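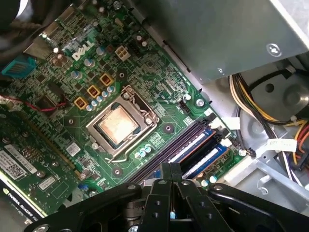
Dell 메인보드, 메모리 슬롯 아래쪽

2019년 5월 11일
작업실 노트 / 테니스 스트링 장력 유지 시험, 둘째 묶음

드디어 소리로 장력 추적하는 게 된다! 지난번 묶음에서는 탁탁 두드릴 때마다 값이 제멋대로여서 반쯤 포기하고 있었는데, 오늘은 같은 라켓을 열 번 가까이 다시 두드려도 봉우리가 같은 자리에 선다. 뭐가 바뀌었는지부터 적어 둔다.

바꾼 것
- 라켓을 손으로 잡지 않고 그립 끝을 굵은 고무줄 두 개로 매달았다.
- 댐프너는 전부 뺐다. (지난번에 한 자루에 끼워져 있는 걸 끝나고서야 봤다. 그 자루 기록은 버림.)
- 연필 뒤 지우개로 두드린다. 볼펜 끝으로 치면 스트링끼리 부딪치는 딱 소리가 같이 들어간다.
- 마이크는 스트링 면 정중앙 뒤, 손바닥 하나 거리.
- 창문 닫기. 옆 코트에서 공 치는 소리가 생각보다 크게 들어온다.

라켓은 클럽 대여용 5자루, 전부 같은 모델, 같은 그립 사이즈. 머신은 Brondel. 클램프 청소를 하고 나서 매었다. 지난번에 클램프에서 미세하게 미끄러지는 느낌이 있었는데 닦고 나니 싹 없어졌다. 패드에 낀 코팅 찌꺼기가 까맣게 묻어 나왔다. 앞으로는 폴리 맨 다음에 꼭 한 번씩 닦을 것.

스트링은 두 종류. Lei가 폴리, Gidham이 멀티필라멘트. 세 자루는 Lei, 두 자루는 Gidham. 원래는 하이브리드도 하나 넣고 싶었지만 변수가 늘어나면 또 지난번 꼴이 날 것 같아서 참았다. 하이브리드는 다음 묶음에서 꼭 해 보고 싶다. 세로와 가로가 따로 늘어나면 봉우리가 어떤 모양이 되는지 정말 궁금하다.

매고 나서 바로 잰 값
Lei 1번 라켓이 512Hz. 나머지 두 Lei 라켓도 눈금 굵기만큼도 안 벌어진다. 그래프를 겹쳐 놓으니 한 줄처럼 보여서 혼자 박수 쳤다. Gidham 쪽은 이보다 낮게 나왔는데, 같은 장력으로 당겼어도 줄 무게와 늘어나는 성질이 다르니까 종류가 다른 줄끼리 주파수를 그대로 비교하면 안 된다. 비교는 언제나 같은 라켓의 처음 값 대비로만 한다. 표에도 그렇게 적자. 나중에 이 노트 보고 "폴리가 더 팽팽하게 매였네" 하고 읽으면 틀린 것임.

또 하나. 주파수는 장력의 제곱근을 따라가니까 주파수가 조금 내려간 것처럼 보여도 장력은 그 두 배쯤 되는 비율로 빠진 것이다. 지난 묶음 표는 이걸 빼먹고 주파수 비율을 그대로 장력 비율이라고 써 놨다. 빨간 펜으로 고쳐 놓았으니 복사본 가져간 사람은 다시 받아 가길.

볼머신
Dillaro 클럽 실내 코트를 오전 내내 쓸 수 있어서 라켓마다 200구씩 쳤다. 사람이 다르면 타점이 달라지니까 전부 내가 쳤다. 포핸드만, 같은 속도, 같은 코스. 세 번째 라켓쯤부터 팔이 뻐근했지만 재미있어서 그냥 계속했다. 순서는 Lei, Gidham, Lei, Gidham, Lei로 섞었다. 뒤로 갈수록 내 스윙이 느려질 테니 한 종류를 몰아서 치면 안 될 것 같아서. 이것도 완벽하지는 않다. Lei가 처음과 끝에 다 들어가 있으니 첫 자루와 마지막 자루를 비교하면 내 피로가 얼마나 섞이는지 대강은 보일 것이다.

치고 나서
Lei는 셋 다 눈에 띄게 내려갔다. 그리고 셋이 내려간 모양이 비슷하다! 이게 오늘 제일 반가운 부분이다. 지난번에는 한 자루만 뚝 떨어지고 나머지는 멀쩡해 보였는데, 그건 줄 탓이 아니라 측정 탓이었던 듯하다. 마지막에 친 자루가 살짝 덜 떨어졌고, 이건 팔이 지친 탓일 수도 있고 원래 그런 것일 수도 있다. 한 번 더 해 봐야 안다.

Gidham은 훨씬 덜 내려갔다. 대신 가운데 세로줄에 보풀이 보이기 시작한다. 손톱으로 밀어 보면 줄이 제자리로 돌아가는 맛이 처음보다 둔하다. 장력은 남아 있는데 타구감은 변하고 있는 셈이라, 소리만으로는 교체 시기를 못 정할 것 같다. 줄이 옆으로 밀렸다가 돌아오는 정도를 재는 방법이 필요하다. 용수철 저울로 가운데 세로줄을 옆으로 당겨 볼까? 간단한데 의외로 쓸 만할 것 같다.

치면서 느낀 것 (숫자 아님, 그냥 메모)
- Lei는 처음 몇 구가 딱딱하다가 금방 편해진다. 그 구간이 제일 좋다. 회전이 시원하게 걸린다.
- 끝으로 가면서 공이 조금씩 길어졌다. 베이스라인 넘어가는 공이 늘었다. 장력이 빠져서인지 내가 늦게 맞혀서인지는 모르겠다.
- Gidham은 처음부터 끝까지 거의 같은 느낌. 팔꿈치 안 좋은 회원에게는 이쪽을 먼저 권해 보고 싶다.
- 새 그립 감으니 기분이 반은 먹고 들어간다. 시험에는 안 좋은 습관이니 다음부터 그립은 건드리지 않기.

하룻밤 효과
쳐서 빠지는 것 말고 가만히 둬도 빠지는 것이 있다. 매자마자 잰 값과 코트에 들고 나가기 직전에 잰 값이 벌써 다르다. 폴리 쪽이 더 그렇다. 그러니 '처음 값'을 언제로 잡을지 정해야 한다. 내 생각은 이렇다. 매고 하룻밤 둔 뒤를 기준으로 삼고, 매자마자 잰 값은 머신과 손 점검용으로만 쓴다. 이번 묶음은 둘 다 적어 놨으니 어느 쪽으로 정하든 다시 계산할 수 있다. 다른 의견 있으면 여백에 써 주길.

녹음 파일
지난 묶음까지 합쳐서 쓸 수 있는 녹음이 163개. 파일 이름은 라켓 번호, 줄, 시점 순서로 통일했다. 지난번 파일은 이름이 뒤죽박죽이라 점심 먹으면서 다 고쳤다. 원본은 따로 두었으니 안심. 너무 세게 두드려서 소리가 찌그러진 것, 말소리 들어간 것은 '보류' 폴더로 옮겼고 지우지는 않았다.

봉우리 고를 때 주의. 스트링 면의 기본 진동 말고 프레임 진동이 낮은 쪽에 하나 더 선다. 프로그램이 가끔 그쪽을 집는다. 줄을 손바닥으로 살짝 덮고 두드려도 안 사라지는 봉우리가 프레임이다. 이 확인법이 어찌나 간단한지, 진작 해 볼 걸 그랬다.

안 된 것
- 휴대폰 앱으로도 같이 재 보려 했는데 앱마다 값이 다르다. 두 개는 서로 비슷하고 하나는 엉뚱한 데로 간다. 라켓 헤드 크기와 줄 굵기를 넣는 칸이 있는데 거기서 뭘 어떻게 계산하는지 모르겠다. 주파수만 보여 주는 걸로 쓰는 게 낫겠다.
- Gidham 두 번째 라켓 매듭 하나가 좀 느슨하게 묶였다. 결과에 큰 차이는 없어 보이지만 표에 별표 해 두었다.
- 온도 기록을 또 빼먹었다. 작업실과 코트가 꽤 차이 나는데! 문 옆에 온도계 걸어 놓고 녹음 시작 전에 먼저 읽기.

다음에 할 것
- 다섯 자루 모두 치지 않고 며칠 두면서 아침저녁으로 두드리기.
- 같은 라켓에 Lei 다시 매고, 이번에는 치는 순서를 뒤집기.
- 용수철 저울로 줄 밀림 재 보기. 저울 고리가 줄을 긁지 않게 테이프 감을 것.
- 하이브리드 한 자루. 세로 Lei, 가로 Gidham.
- 프리스트레치 한 것과 안 한 것 비교. Brondel에 기능은 있는데 지금까지 제대로 써 본 적이 없다.
- 10월 클럽 대항전 전까지 대여용 라켓 교체표 초안. 지금은 끊어지면 가는 식인데, 폴리는 끊어지기 한참 전에 이미 다 풀려 있는 것 같다.

남은 줄은 선반 둘째 칸. Lei 릴은 넉넉하고 Gidham은 두 자루 맬 만큼 남았다. 라켓 다섯 자루는 벽 고리에 걸어 놨으니 며칠만 대여 나가지 않게 부탁. 손잡이에 파란 테이프 붙은 것들.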